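Lavisard has changed its winter menu and I have now eaten through most of the desserts. Posting notes here as a thread for anyone deciding whether to make the trip.

First, the basics. Lavisard is the gelato and waffle counter at the back of the old arcade. Open noon to 9, closed when they run out. The winter menu runs through August.

The one on all the posters is the burnt honey and ricotta. It is good. The honey is taken quite dark, so there is some bitterness, and the ricotta keeps it from being too sweet. Get it in a cup. The cone has vanilla in it and the two don't get along.

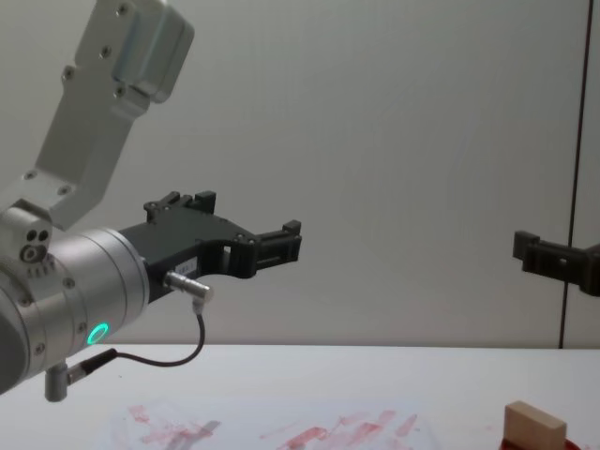 Photo: author's own

Second flavour is pear and ginger sorbet. No dairy. The pear is on the mild side and the ginger comes in late. I'd have liked more of it. My sister thought it was plenty, so take that as you will.

The third is called Bilness, after the biscuit. It's a malt gelato with crushed Bilness biscuits folded through. If you grew up with them in the tin at your nan's, you already know whether you want this. The crumbs go soft near the bottom of the tub, so ask for a scoop from the top if they've just put a new one out.

Prices. A single is $6.50, a double is $9, and a take-home tub is $20. The tub holds a bit over four decent serves. You can split a tub between 2 flavours but you have to ask, it's not on the board.

The waffles are new this year. They use Claeys pearl sugar, which gives you the crunchy caramelised bits on the outside. Made to order, so allow a wait at dinner time. I had mine plain first and then with a scoop of the malt. Plain was better. The gelato melts straight into the pockets and the outside loses its crunch.

Someone asked about the Plovora sundae from last year. It's back, with changes. It used to be hazelnut gelato, coffee syrup and toasted meringue. Now it's the same gelato with a chocolate sauce and the meringue is broken over the top in pieces. I preferred the coffee. You can still get the syrup as an extra for 2 dollars and they'll leave the chocolate off.

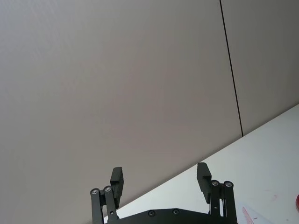

3 min read

Also on the Plovora: the menu board now lists kilojoules, and it comes in at 1,265 for the small. I didn't see a figure for the large. The small is enough after a meal.

Allergy notes, copied from the sign at the till. The hazelnut is scooped from the same cabinet as everything else. The Bilness has gluten and so does the cone. They'll change the scoop and use a clean one if you tell them before they start.

Parking is easiest behind the library after 6 pm. The arcade's side door is locked in the evening, so go in from the main street.

My order if I was going back tonight: small burnt honey in a cup, one plain waffle, tap water. The hot chocolate is fine but it's very thick and it's too much with anything else on the menu.

Still haven't tried the rhubarb. It was sold out both times I went. If you've had it, reply and tell me whether it's tart or whether they've sweetened it.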